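Juller (demonstration method)

Juller is a method for teaching household cleaning tasks to a robot arm by hand demonstration. A person holds a gripper with a wide-angle camera mounted on it and does the task with the gripper in place of their own fingers. The recorded video and the path of the gripper are then used to train the arm. The method was developed at the Felham workshop by a group led by Beathag Tosh and was first described in February 2020.

Objects

The cleaning set uses store-bought goods with their labels left on. Bottles and dusters are handled both singly and together, as the camera's view is often blocked by whatever is closest to it.
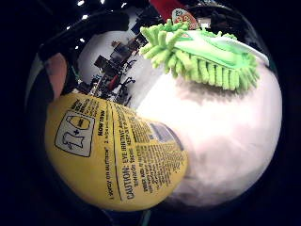
Spray bottle and green microfiber duster seen from the gripper camera.

The first release, dated 19/04/2020, held 3848 demonstrations of 142 tasks. Recordings longer than 540 seconds were left out.

Recording

Demonstrators may sit or stand. No robot has to be present, and the gripper can be carried from room to room. Each recording starts with the jaws open and ends when the object is released. Other people may be in view, and their faces are blurred before release.

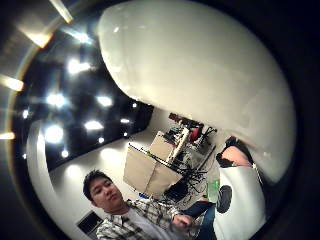 Gripper camera view of a seated man, with a large white object close to the lens.

Related methods

Sinaga, an earlier system from the same workshop, used remote control. The operator moved 2 hand levers and watched the arm on a screen. Grukis combines both approaches, with hand demonstrations for the main training and remote control for corrections.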